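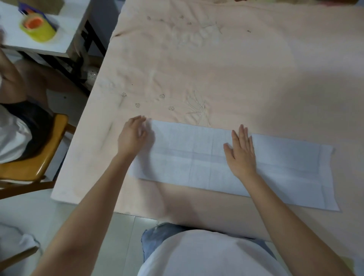 Surely you'd want to press the folds out before tracing anything, came the first remark in the margin of last week's page, and a second hand underneath it: cool iron, no steam, and do it face down. Both good points! I have been flattening by hand on the pink cover and a palm does more than I expected, but the creases do come back.

Saturday, morning session, June

Pattern paper day. The Miltcombe sheets have been folded so long that they want to stay in panels. Spread one out on the embroidered cover and smoothed from the middle toward the ends, one hand holding the left end still. The soft surface underneath is lovely for this - the paper grips the cloth a little and doesn't skate off the way it does on the cutting table. The stitching may be a nuisance, though. I wouldn't trace over the flowers or the starbursts, as a pencil is bound to jump when it meets a ridge of thread. Flatten on the cover, trace on the table.

Tried 4 sheets in all. 2 lay nicely after a couple of passes. The other two kept a stubborn ridge along the center fold, so they are under the big Killthorpe catalog until the afternoon (284 pages, finally earning its shelf space).

What I love about this thin stuff is that you can see the grid through it. Laid one sheet over another and lined up the squares by eye, and the shoulder curve came out so clean that I did the sleeve straight after, just because it was fun.

Notes for whoever traces next:
- soft pencil only, the hard one tore a corner
- long side parallel to the edge of the table
- no tape on the fold lines, it lifts the surface

Manríquez roll is nearly finished. The Gesitz paper is heavier and holds a crease worse, but it takes an eraser beautifully, so I'd like one roll of each.

Still to do: sleeve cuff, collar, and the iron test on a scrap. Iron is in the blue box, cord needs untangling.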